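April 2024 -- gripper notebook, Irero bench

Back on the two-arm setup after a few days of wrangling cables, and I have to say it's nice to be moving things again! The plan is to compare the Gendside fingers with the older Llorente pair on small, fiddly items, and I've put off the wallet and card work long enough. Log starts at run 2185 so it doesn't get mixed up with the Grendolero tests.

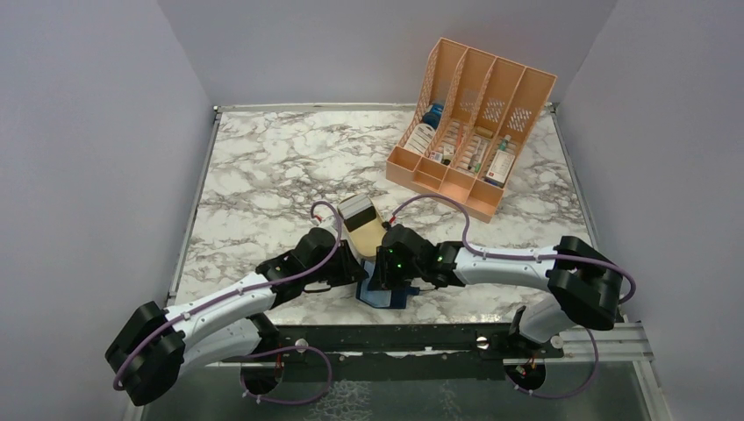 Both grippers at mid-table, organizer at the back right.

I kept the approach slow with the jaws this close together -- they nearly touch, and I'd like my fingertips to last until May. Grip setting was 181 on both sides, same as before, so whoever picks this up can compare fairly.

Cards are a different sort of problem, being thin and slick and happy to twist if you hold them by one corner. I spent a good while on the wrist view for this one, and I'm still fond of it for lining up with the sleeves.
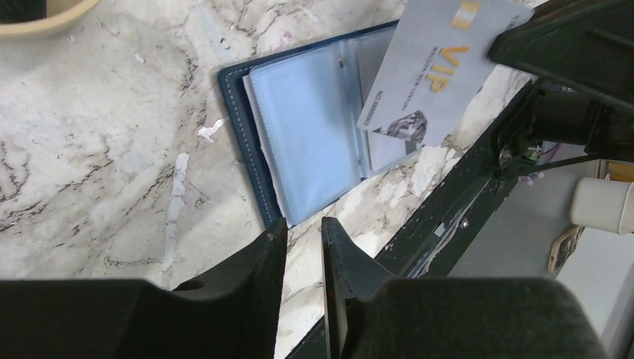
Wrist view: VIP card held by its corner over the open wallet.

To do: try a lower grip on the card side, and copy the settings over before anyone restarts the controller (please!).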